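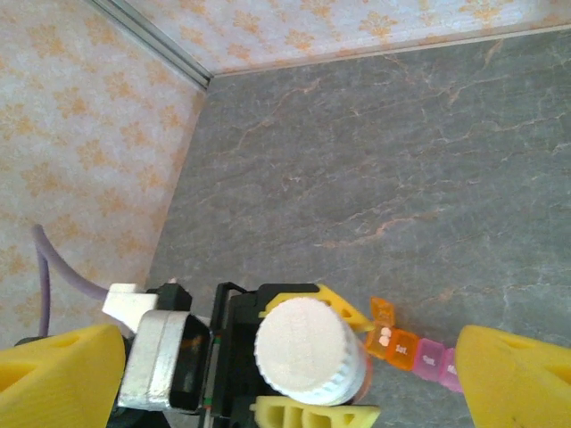
Lovham, 11/04/2024

Pillow keeps going flat by 3 a.m.

I'm a side sleeper and I've been through a few pillows now. The last one was a Vimon foam pillow, 55 dollars, and it's great until the middle of the night, when my ear is basically on the mattress and my neck is killing me. Do I go firmer or taller? And does washing it ruin it? Asking because I may have done that — twice.

posted by sidesleeper74
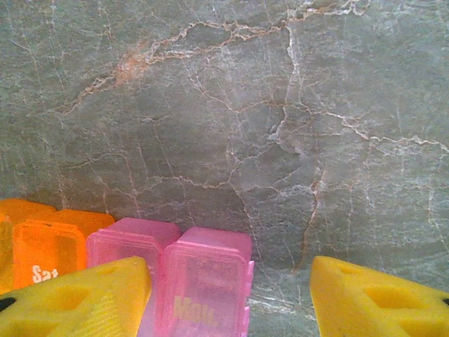 Statholm, February

Taller, I'd say! You want to fill the gap between your ear and your shoulder, and mine was way too thin for years. I went to a shredded latex one where you can pull stuffing out or add it back in, and I fiddled with it for a week before it felt right.

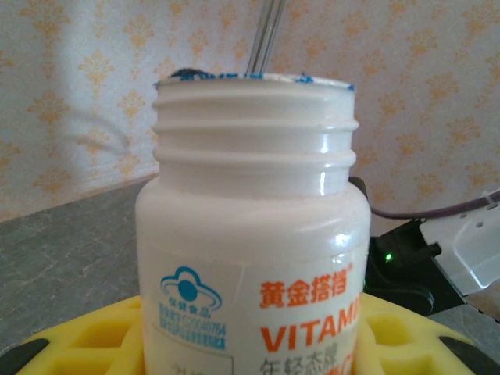
Oh, and don't wash solid foam. The cover can go in the machine, but the foam soaks up water like crazy and can tear. Spot clean it and let it air dry.

posted by nightowl587

Same problem here. I just fold mine in half lol. Check your mattress too, mine was sagging and no pillow was going to fix that.

posted by chornovol_mom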